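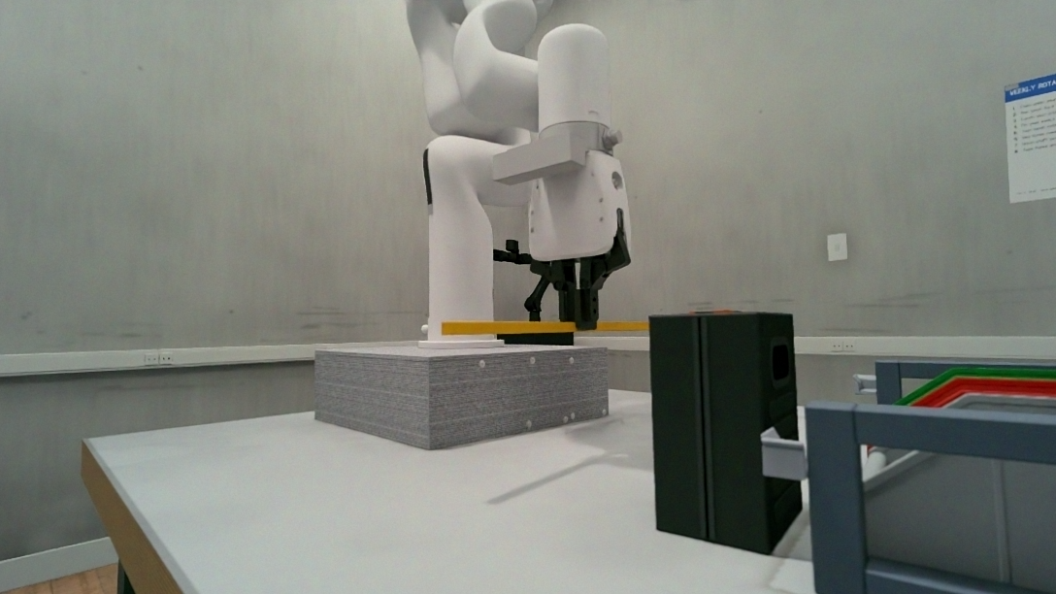
News > Local > Tumside

March, by Eamon Mac an tSaoi

Tumside's old reading room is to open its doors again next month, fifteen years after the last newspapers were folded up and the key was handed back to the parish, and if the mood at the open evening is anything to go by there will be a queue down the steps on the first morning.

The room, which sits above the former seed merchant's on the Distow road, was given to the village by the Durkimov family, who ran the mill at Tully and felt strongly that anybody who had put in a day's work ought to have a warm chair and something decent to read at the end of it. Generations of Tumside people did their homework there, or waited there for the bus, or went up to look at the racing pages and came down two hours later having read half an atlas. It closed when the roof began letting in water, and for a long while it seemed likely to stay that way.

What changed matters was the roof itself. The slates were replaced last autumn as part of the repairs to the whole terrace, and once the builders had gone it was noticed that the room was perfectly sound, if rather dusty, with the long oak table still in the middle and the old coat pegs still on the wall with their brass numbers. An appeal for books went out before Christmas and the response was, to put it mildly, generous. Around 800 came in, many of them left on the stairs in carrier bags, and sorting them has taken up most of the winter.

"We had three complete sets of the same sea stories and not a single cookery book," said Maureen Tully-Hart, who has been doing a good deal of the sorting at her own kitchen table. "So I mentioned it at the post office, and by the end of that week I could hardly get in at my own front door for cookery books. People have been so kind. I found a pressed primrose in one of them and I've left it where it was."

The collection also includes 233 volumes from the original library, which had been kept dry all this time in a back bedroom in Distow. Several still have their borrowing slips pasted inside, and visitors at the open evening spent a happy hour hunting for the names of parents and grandparents. One gentleman discovered that his late aunt had taken out the same book on beekeeping nine times - he had never known her to keep a bee.

The reading room will open from 2 until six in the afternoon to begin with, with a later evening added if enough people would like one. Tea will be on offer, and there will be a low shelf of picture books by the window for smaller readers. Borrowing is free to anyone living in Tumside, Distow or Tully, and a notebook by the door will do in place of tickets for the time being.

There is still a need for two or three comfortable armchairs, a standard lamp and somebody with the patience to look at the clock, which has stood at twenty past four for as long as most of us can remember. Offers can be left at the post office counter, where the list of opening times is also pinned up. Large-print books would be very welcome too, as only a handful have come in so far.

Contact us | Copyright Tumside News | Back to top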